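Avby: episode tooling for two-arm tabletop tasks

README, last touched 23 February 2018

Welcome, and thanks for taking a look! Avby is the set of scripts we use at Elovow to record, trim, check and replay episodes from a pair of arms working over one table. It grew out of a folder of odds and ends that we kept copying from machine to machine, and in December we finally gave it a name and a proper layout. The motion planner lives in its own package, Jemham, and you will need that installed first.

What you get

The current release has 3305 episodes across 6 tasks. The brush task, where loose makeup brushes go into a small cup, is the one we lean on most when we change anything in the planner - thin handles lying at every angle are a very good way to find out that your grasp poses are off. Each episode folder holds the joint positions for both arms, the gripper openings, the head camera frames, and a short text file with the task name and the operator's notes, if there were any.

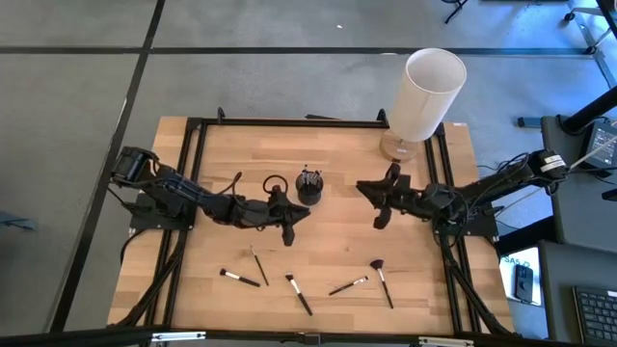
Everything is stored at 30 frames per second, and joint readings are resampled to match the camera clock. If you would like the raw readings instead, pass --raw to the export script, but please be warned that the two arms then have separate clocks and you will have to line them up yourself.

Checking and replaying

Run avby check on a folder before you train on it. It looks for dropped frames, joint jumps and swapped left and right arms (we did this to ourselves more than once). The last full pass flagged 432 episodes, and they are still included, with flagged: true in the notes file, so you can decide for yourself.

avby replay sends an episode back through Jemham at half speed. Do keep a hand near the stop button the first time.

Known problems

The Sibiya viewer shows the left arm mirrored when both arms are loaded together. Loading them one at a time works fine for now. Export to older versions of the folder layout is slow, and we would gladly take a patch for it.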